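Our town council in Tritton is about to vote on whether to drop the late fines at the library. I hope they do it, and I say that as someone who used to think fines were fair.

The case for fines is simple. You borrow a thing, you promise a date, you pay if you miss it. Last year the Tritton branch took in $2,859 this way. That sounds like money until you set it against the hours the front desk spends collecting it, 50 cents at a time.

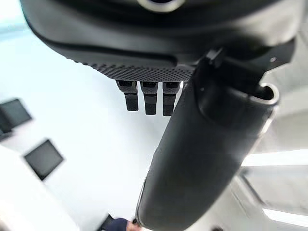 Fines also work badly on the people they're meant for. A family that can pay shrugs and pays. A family that can't pay keeps the book, stays away, and loses the card. Small textured details, like the raised dots along a curved black edge, exist so a hand or a tool keeps its hold on something. A library needs that kind of hold on its readers, and a $12 debt on a child's card does the opposite.

The branch in Lullarora stopped charging in July. By its own count, 141 blocked cards came back into use, and the shelves did not empty out.
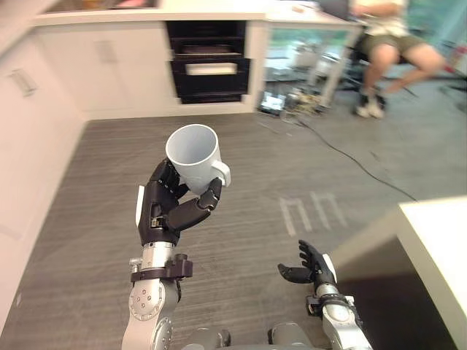

*A white mug, tilted, with nothing in it.*

Some neighbors say a rule without a penalty isn't a rule. But there would still be a penalty. Keep a book long enough and you get a bill for it -- the full price, same as now. Bring it back and the bill goes away. I have no quarrel with that. A lost book costs real money to replace, and a late one mostly costs the next reader a wait.

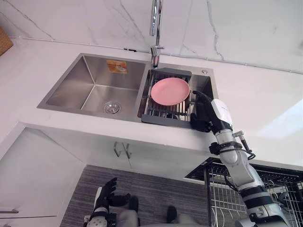

*2 min read*

The wait is the one part that worries me. Popular titles already have long hold lists, and the council should ask for shorter loans on those. Morico does this with new releases and it seems to go fine.

The vote is at 7 p.m. in the Yang Room, and public comment comes first -- sign up at the door if you want to speak.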